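Nurbridge is getting a casino, and the argument over whether it should is finished. The license is granted, the old freight yard has been cleared, and Skadari has put up its sign along the fence. I voted against the referendum and I lost. What interests me now is how the place gets staffed, and there I think the town still has some say if it wants to use it.

The company's plan is to train its own dealers. It will run a free school for people who want to work the tables, starting with blackjack and moving on to roulette and baccarat for those who show an aptitude. The course is unpaid. Classes meet in the evening for 18 weeks, and people who finish get an audition. If the audition goes well, there is a job. If it doesn't, there is a certificate.

I have heard this described as a gift to the town. It is a fair offer in some ways, and I know people who would do well at it. But unpaid training for a job you may not get is a cost, and the cost falls on the person sitting in the class. Someone with a spouse on a good salary can give up four evenings a week. Someone closing at the pharmacy until nine can't. The school will end up full of people who could afford to attend, and then the company will tell us that these were the people who wanted the work.

Skadari could fix this with a modest training wage. I don't mean dealer pay. I mean enough to cover a babysitter and gas. The company says that paying trainees would attract people who aren't serious. Every other employer in the county pays people while they learn the job. The hospital does it with aides. The bus garage does it with drivers, who need a special license and can quit the day after they get it. Some do quit. The garage treats that as part of the price of running buses.

Then there is the question of what the job pays once you have it. The base rate for a dealer is low and the rest is tips, which at most properties are pooled and divided by hours worked. I have nothing against pooling. It protects the person stuck at a quiet table at ten in the morning. My complaint is that the job ads give one hourly figure with tips folded in, and the figure is an estimate taken from other properties that have been open for years. A new casino in a town of our size won't have those crowds in February. An honest ad would list the base rate in one line and the expected tips in another, and say where the second number came from.

Lamduan Kaewsai dealt cards in Uventhorpe for most of her working life and now teaches bookkeeping at the adult center here. I asked her what she would want to know before signing up. She didn't start with pay. She asked about the schedule. In her first years she worked swing shift, six in the evening to two in the morning, and the days off moved every few weeks. She had a daughter in grade school. "I could live on the money," she told me. "I couldn't find anybody to watch a child until three."
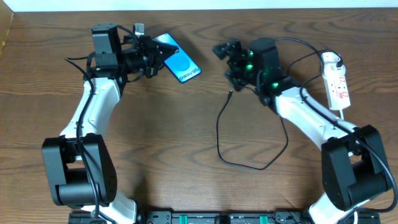 I have thought about that a good deal. We talk about a casino bringing jobs as if a job were the same thing at any hour. There are two licensed child care centers in Nurbridge and both close at six. The last bus from the freight yard side of town leaves at 10:40. A dealer who gets off at two either owns a car or walks home along the county road, which has no sidewalk past the feed store. None of this is Skadari's doing. It was all true before they came. But a company that draws its workforce from a town inherits the town's bus schedule, and it ought to have a view on it.

In Uventhorpe the Kongkaew property ended up paying for a late shuttle. It took a few years and a lot of turnover before they did. They were losing new dealers in the first months and spending money to train replacements, and somebody in the personnel office finally asked the ones who were leaving why they left. A shuttle is cheap next to that. I would like us to skip the few years of turnover and start with the shuttle.

I also want to say something about who gets promoted. The agreement with the town promises that 44 percent of opening-day jobs will go to people who already live in the county. The number got a round of applause at the public meeting. It says nothing about which jobs. A property can meet that target entirely with housekeeping, kitchen and parking staff, and bring in every pit supervisor and shift manager from somewhere else. Some of that is unavoidable at the start. You can't put a person with no experience in charge of a pit, and the state wouldn't allow it. But five years on, there should be local people in those positions, and the agreement should have a second target that says so. At present it has no second target, and the reporting requirement ends after the first year.

People who supported the project sometimes tell me I'm still fighting the referendum. I'm not. If the doors are going to open, I want the place to be a decent employer, and the time to ask for that is before it opens, while the company still needs permits for the parking deck and the hotel. Afterward we will be asking for favors.

The town council can put four things on the table this winter: a training wage for the dealer school, base pay listed separately from tips in every ad, a late shuttle or a contribution to the bus line, and a local promotion target with yearly reports for as long as the license runs. I don't think any of these would scare the company off. It has already paid for the land.

There will be a comment session on the parking deck in December. The agenda says it is about traffic and drainage. Speakers get three minutes each, and I plan to spend mine on the 10:40 bus, which is traffic as far as I'm concerned. Anyone who expects to work at the casino, or has a son or daughter who might, should sign up too. The sheet is at the clerk's window and you have to put your name down by noon the day before.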